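Storm Shutters Should Be Tested in April

Most people in Hotville bolt up their shutters for the first time each year when a storm is already on the map. I think that is too late. I put mine up every April, and it takes me 2 hours.

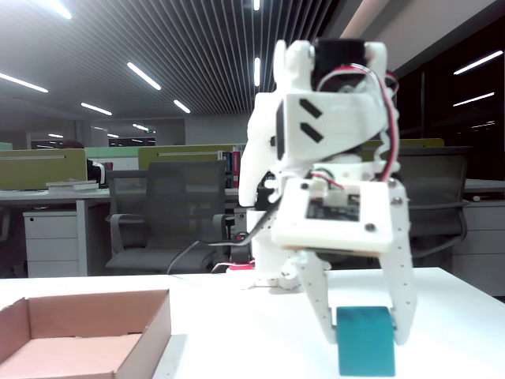
A robotic arm with a teal block on the table.

Last spring I found a bent track on the back window. The repair cost $600 – less than a new window, but still a bill I had put off. 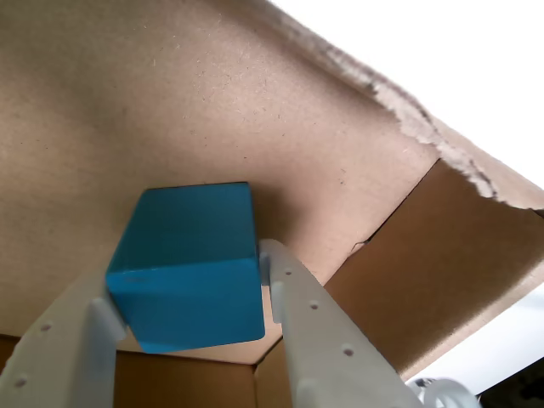 A neighbor, Jadwiga Nowakowski, paid $3,625 for a full set and has never taken them out of the garage. I think that money is half wasted until she does.
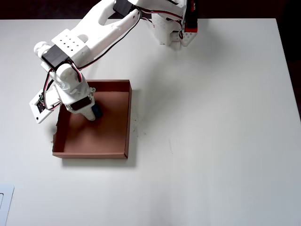

Arm reaching into a cardboard tray.

The town should mail a reminder in spring.

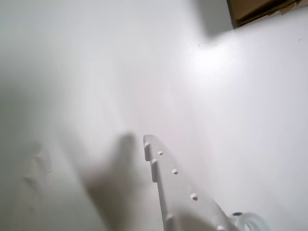
What if a panel doesn't fit?
Call the installer then, while there is still time to order a part.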